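Search the guides
Type a word and press Enter
Guides > Stage and Audio > Orkley Wireless Microphone > Section 5

5. Setting up the microphone for a stand-up set

Read this section before the audience comes in. You need the Orkley handheld microphone, the receiver and one audio cable.

1. Put the receiver on a flat place near the mixer, with both antennas pointing up.
2. Connect the receiver to the mixer. Keep the mixer channel muted.
3. Turn on the receiver and wait until the display shows the channel number.
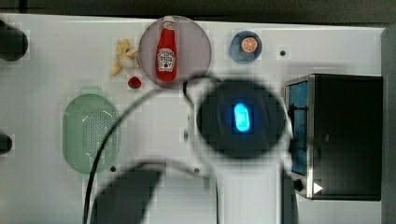 4. Slide the switch on the microphone to ON. If the display shows 610, the two units are paired. If it shows 809, hold the PAIR button for 7 seconds and try again.
5. Unmute the channel and raise the level slowly while the comedian speaks in a normal voice.

Note: Many comedians hold the microphone very close and shout at the end of a joke. Please ask for one loud line in the sound check also.

CAUTION: Do not point the microphone at the stage monitor. The whistle can be very loud and may hurt the ears.

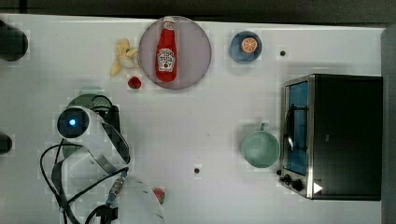 6. Place the microphone in the stand clip. Check that it comes out easily with one hand.
7. Mute the channel again until the host is announced.

Note: If two shows run in the same building, give each receiver a different channel. The Nakberg clip from the older kit does not fit this model.

Text of this guide: Ohemaa Tetteh, last changed May 20, 2026

Contact | © Prakmont Stage Audio | Back to top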